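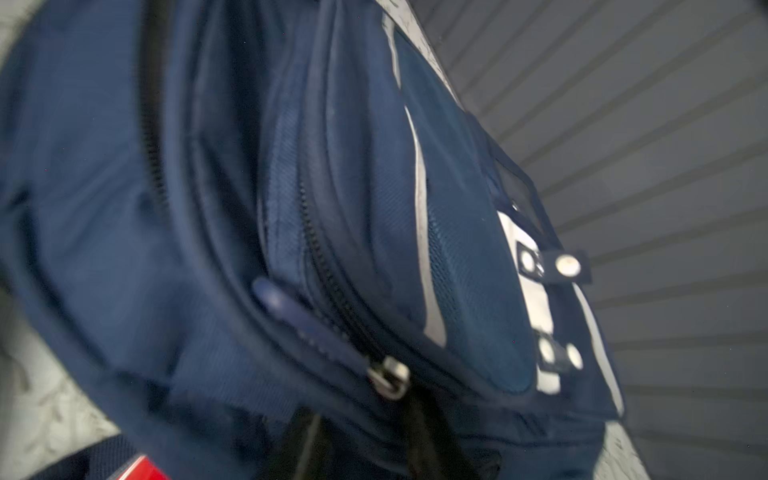
Ants again

So the ants are back. Same spot behind the sink, same little line going up the wall to the window. I thought we were done with this in December.

Quick update as I have to leave in 15 minutes. Called Mervyn Stockdale, the pest guy from Ackroyd. He came out, looked under the counter, and told me to stop spraying. Apparently the spray kills the ones you see and the rest just move over. Great. That was 2 cans of it.

He put gel bait along the baseboard – tiny dots, you'd hardly notice. Rule is no wiping near it, no bleach, no vinegar. Let them eat. More ants at first, then less. We got more alright. Whole parade by breakfast.

Cost me $40 for the visit, which seemed fair. The other quote, a yearly plan, was $1,095. For ants! No thanks.

Pascal next door swears by cinnamon. Tried it last year, had ants and a kitchen that smelled like a bakery.

Other stuff I did:
Honey jar goes in a zip bag now
Cat food up at night (cat is furious)
Caulked the gap by the pipe, badly
Cut back the bush touching teh siding

Still need to check the crawl space. Not looking foward to it. Mervyn thinks the nest is outside by the steps, under the loose brick – I'll lift it this weekend if the rain stops.

Will post when I know more. Comments are working again btw.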